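Pelletier County finally owns up to its road bills

I've been covering the Pelletier County road authority long enough to know which chairs in the meeting room wobble, and I can tell you that the February meeting was the first one in ages where I put my coffee down and started writing fast. The authority has admitted, out loud and on paper, that it owes contractors a lot more than it has in the bank. How much more? They wouldn't give a total. I asked, and then I asked again on the stairs, and the answer both times was that the figure is "still being reconciled."

What they would say is that 4 road contracts are unpaid, and that 2 of those go back to before the last county election. The oldest is the resurfacing job out past Uvia, which a lot of you will remember as the summer we all drove to work behind a gravel truck. The road got done (and it's a pretty good road, I drive it every week), but the firm that laid it, Brudholm, says it has been sending the same invoice over and over ever since.

If you've been following this at home you'll know the authority's line up to now was that everything was in hand. The new line is a bit different. According to the statement handed out at the meeting, the jobs were approved under what they call the "urgent works" rule, which lets the authority sign a contract first and find the money later. It's meant for things like a washed-out culvert or a bridge that somebody has hit with a truck. I read the rule again when I got home, all of it, including the schedule at the back, and I couldn't find anything in there that sounds like repaving the Uvia road in dry weather.

I did put that to the authority. Their reply was that the surface had reached a condition where "delay would have increased the cost to the public." Well, maybe! I'm no engineer and I remember the potholes as well as anyone. But you could say that of pretty much any road in this county, mine included, and mine is still waiting.

So where does the money come from now? The plan, as far as I could follow it, goes like this. The authority will ask the county to release part of next year's road budget early and use it to pay down the oldest invoices first. Anything signed under the urgent works rule from here on will need a second signature from the county finance office. And the list of unpaid contracts will be posted on the authority's web page, with the name of the firm, the job and the date it was approved. That last one is what I'm happiest about, and I'll believe it when I see it, because the same page still has the snow route map from two winters back.

The early release isn't a sure thing either. The county has to vote on it, and the mood I picked up in the hallway was not exactly sunny. Taking from next year to pay for the year before last means next year's list gets shorter, and everybody on the county side has a road in their own district they've been promising people. The Clirkedis bridge approach is the one I kept hearing about. It's been penciled in for 5 budgets now and I'd really hate to see it slide again, as would anyone who has met a school bus coming the other way on that bend.
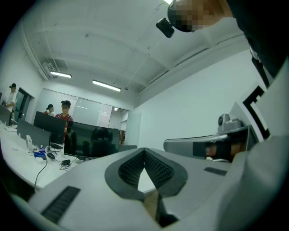
Brudholm, for its part, sent me a short note after I called the office. The company says it welcomes the statement and would welcome a check even more (I laughed, I admit it). It also says it won't bid on any more county work until the Uvia job has been settled. I think that matters more than people in the room seemed to realize. We don't have a long line of paving outfits waiting to work up here, and when one of the bigger ones steps back, the bids from the rest tend to go up. We could easily end up paying for this twice, once on the invoice and again on the next contract.

There was also some back and forth about whether the urgent works rule should be scrapped altogether. I'm in two minds on that. When the creek took out the low crossing near Clirkedis, the rule was what got a crew out there quickly, and I don't remember anyone complaining about paperwork then. The trouble seems to be how wide the word "urgent" has been stretched. A tighter definition would do it, I think, with an actual time limit on finding the money, but no one had a draft of that to show us and it was left for a later meeting.

A few people have written in to ask if this means higher taxes. Nothing like that was proposed. The authority can't raise a tax by itself in any case, it would have to go through the county, and I heard no appetite for it at all. What could change is the permit fee for heavy trucks, which came up right at the end when half the room was already putting coats on. I couldn't get a number out of anybody, so I won't guess at one.

The other question in my inbox is whether work already under way is going to stop. The authority says no. Patching carries on as normal, and so does the drainage work on the hill road, since both are paid out of the regular maintenance account and not the one that's in trouble. If you see cones packed up early on your street, though, please do let me know, with the street name and the time of day if you've got it.

The county takes up the early release at its next sitting, and the public comment part comes first, so get there before it starts if you want to speak. You have to sign the sheet by the door and you get 2 minutes. I'll be in my usual seat near the radiator, and I've asked for copies of the unpaid invoices in the meantime. The clerk's office has my request and tells me it's in the pile.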